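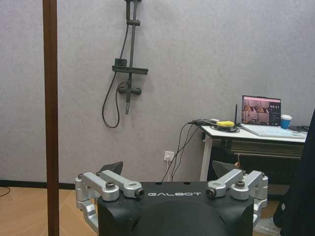 gbansal
Linkage grippers like that eat more of the wrist view than the spec sheets suggest. Before anyone argues about jaw force, I'd like to know how much of the image is left to work with once the housing and both sets of arms are in it.

k_galindo
Enough for us. The housing sits low and center and the tips show just above it, so the policy always has both pads in view. What I'm comparing is that style against the Kolbridge parallel jaw with the Darno camera on a side bracket. Same arm, same controller. 400 grasps each so far, mixed items off a desk and off the floor.

Linkage: 40 misses
Kolbridge: 31 misses

Most of the linkage misses are flat things. Cards, a ruler, the lid of a tape box.

valter.rocha
Flat objects are a tip problem. Angled pads on pivots move through an arc as they close, so the height at contact depends on how wide you started. Did you compensate for that or are you sending the same Z for both grippers?

k_galindo
Same Z.

valter.rocha
Then the 40 doesn't mean much. Put the arc in the controller and run it again.

gbansal
Disagree. If you buy a gripper and have to write the compensation yourself, that's part of the comparison. The Kolbridge jaws travel in a straight line and you get it for free.

valter.rocha
It's one lookup table. I did ours in an afternoon on a Flomier controller and haven't touched it since.

vnegi
Different question. Karla, which lens is on the wrist camera? We went wide last October to see more of the room and ended up with the tips so small that thin cable was hard to pick out at all. Went back to the narrower one. Cables are most of what we pick up, so that mattered more than seeing the walls.

k_galindo
Wide one. I can see desk, floor and wall at the same time and that helps a lot on the approach. Cable is not in my test set. I could add it – we have plenty.

vnegi
Please do. Black cable on a light floor is easy. Black cable in front of black tips is where ours fell apart. We put light tape on the inside of the pads and that helped some.

ayanda_m
Tape changes the friction, so watch your miss count if you try that. We painted the outside edges and left the contact face alone.

Also, has anyone looked at wear? Our linkage unit had play in the pivots at 3,000 cycles. I could move one tip side to side by hand. Tightened the bolts and it came back by 3,800.

valter.rocha
What load?

ayanda_m
Nothing heavy. 800 grams at the most, usually a lot less. It was a Goel, so it may not apply to other makes.

gbansal
Straight rails wear too, in fairness. Ours got gritty before it got loose.

k_galindo
OK. Plan is to put the arc table in, rerun the 400 on the linkage gripper with the flat items listed separately, then do a cable set on both. Wide lens stays on for all of it. Valter, can you post your table format?

valter.rocha
Opening width in mm, tip height offset in mm, one row per millimeter. Interpolate between rows. Measure it with the pads you're going to use – mine was off until I redid it after a pad change.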